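Station Safety Checklist: Demonstration Recording, Bag Task
Site: Tondville, bay 2
Date: Oct 29, 2019
Inspector: Kavitha Warrier
Operator on shift: Iraís Quezada

1. Emergency stop within operator's reach. OK
Tested before the first recording. Arm held position and did not drift.

2. Speed limit set for recording mode. OK
Limit is 600 on the controller page. Someone had it at 665 in August. Please leave it alone between shifts.

3. Floor marking around the arm. NEEDS WORK
Tape is lifting near the door side. Macarena to replace before the next session.

4. Arm covering secure, no loose yarn near the joints. OK
Knitted cover checked by hand with power off. Check again after every 12 episodes, and stop if a loop comes free. Do not trim it with the arm powered.

5. Cables tied back. OK
Comment from Iraís: the tie behind the base is hard to see from the operator's chair. Look before you sit down.

6. Bag placed against the wall and standing on its own. OK
Stains on the cloth are fine for recording. Replace the bag if a seam opens or the cord comes away from the side.

7. Items in the bag free of sharp edges. OK
No glass, no cans with cut lids.

8. Hands clear while an episode is being recorded. SEE COMMENT
Operator reached in to straighten the bag during one episode. Episode marked as bad and removed from the training set. If the bag tips, end the episode first, then press stop, then fix it. A lost example costs us very little.

9. Failed grasps kept and labeled. OK
Not a safety item, but Despina Antoniadis asked for it on this form. Keep failures unless a person was inside the tape.

10. Episode log matches the files on the drive. NOT CHECKED
Drive was in use. Palesa Potgieter will do this one.

Result: station may be used. Items 3 and 10 stay open. 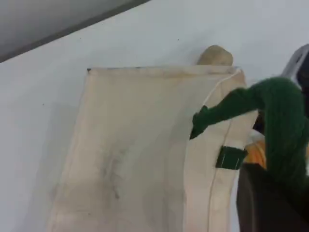
Bay 2, gripper at the side of the canvas bag (items 4 and 6).

Flevance Station Safety | Contact: Kavitha Warrier, Tondville | © 2019 Flevance | Back to top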